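Can a Robot Tidy the Playroom Yet? My Term Project Report

Introduction to Automation, December 2025
Project advisor: Irena Nowakowski

I picked this topic because of my little brother. He owns more building blocks than any kid needs, and every evening there's the same fight over who cleans them up. So when we were asked to choose a chore and find out how close machines are to doing it, I knew mine right away. Picking small stuff out of a bin and putting it where it belongs! How hard can that be? (Pretty hard.)

What I looked at

I split the chore into three jobs: find the thing, grab the thing, let go of it in the right place. Then I spent 11 afternoons in the Flultumton lab watching two arms work on a table, with my notebook on my knees and way too many snacks. I didn't write the control software, I want to be clear about that. My part was planning the sorting tasks, watching, and writing down what went wrong and why I thought so.

The basic setup is a blue tray of orange blocks with a green tray right next to it. Both arms can reach in, which sounds like a luxury until you see how much of the space over the tray they take up between them.

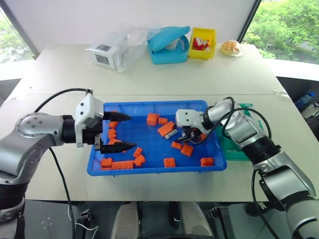
Figure 1. Both arms over the blue tray, green tray to the right.

Finding the blocks

Bright orange on blue is about as friendly as colors get, and I chose it for that reason. A real playroom floor would be much meaner. Even so, the arms get in their own way. A finger hangs over one block, a cable loops across another, and from wherever you're looking there's always a piece you only half see. My brother just moves his head. I had never thought of that as a skill before.

Grabbing them

I came in thinking a block is a block. But one standing studs up is a different job from one lying on its side, and a block leaning on the wall is worse again, as a finger needs room to get in behind it. I started sorting my notes by how the block was lying and dropped my first plan, which was to sort by size. I wish I'd done that from day one.

Then there are the batteries. Irena suggested mixing in something that isn't a toy, and it was the best advice I got all term. A battery is round, it's smooth, and at home it's the one thing you really don't want left in with the toys. It also has no flat sides for two straight fingers to squeeze.
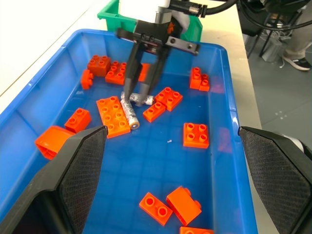
Figure 2. Fingertips at the batteries, with orange bricks all around them.

I like this view a lot — you get a feel for how little room there is. The two batteries touch each other, one of them touches a big brick, and the fingers have to come down in the middle of all that. A person would poke the pile apart first without thinking. I'd love to see somebody work on just the poking.

So, can it do the chore?

My answer is "partly." For loose blocks with space around them, I'd trust a machine today. For a crowded bin with mixed stuff in it, I'd want to stay in the room. And speed matters too: my brother clears his bin in 6 minutes when there's dessert at stake, and I never saw anything at the table that would make him nervous.

What I'd change

I'd use more than one color of block, and I'd add soft things, like socks or a stuffed animal. I'd also write my note sheet before the first visit and not on the bus home from it. If anyone takes this over next term, my sheets are in the Fukach folder on the class drive, and the page on block positions is the one worth reading first.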